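April, teleop notes, letter task in sim

Continuing with the Bainbridge setup. Goal for this round is 30 clean demos per letter, starting with M, all driven by hand from the Prolteo controller. Kinesthetic demos on the real arm can wait until the wrist brakes are sorted.

Start of session: loaded the Skistura scene, reset the arm, checked that the recorder was writing both joint states and the wrist view. It wasn't writing the wrist view. Restarted the logger and lost demo 347, so the numbering has a hole in it. I left the hole and put a line in the log file.

Changed the controller scaling before going on. At the old setting a small thumb movement swung the gripper past the letter and I spent half of every demo correcting. Those corrections end up in the training data and the policy copies them. Lower scaling is slow on the approach but fine once the fingers are down near the part. I now hold the shoulder button to switch between the two.
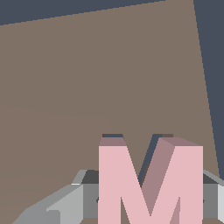 *Wrist view in sim, pink M between the gripper fingers.*

The M is easier to line up than I expected. From this view the notch at the top gives me something to center on, and I stopped looking at the overview window for the last bit of the approach. The bottom of the letter is out of view at this distance, so I can't judge finger depth from the wrist view alone. For now I read the height off the side panel – clumsy, but it's repeatable.

Shanthi Dewan asked whether we should cap episode length. Set it to 500 steps. Anything longer is me dithering, and I'd throw it out anyway.

Tried the playback tool from Traketis on 2 of the saved demos. Both load. The gripper command is shifted one step late against the arm motion, probably my timestamps. Need to fix that before anyone trains on these.

To do:

- fix the gripper timestamp offset
- vary the start pose more, I keep approaching from the same side
- ask Shanthi for her reset script
- same controller settings for the next letter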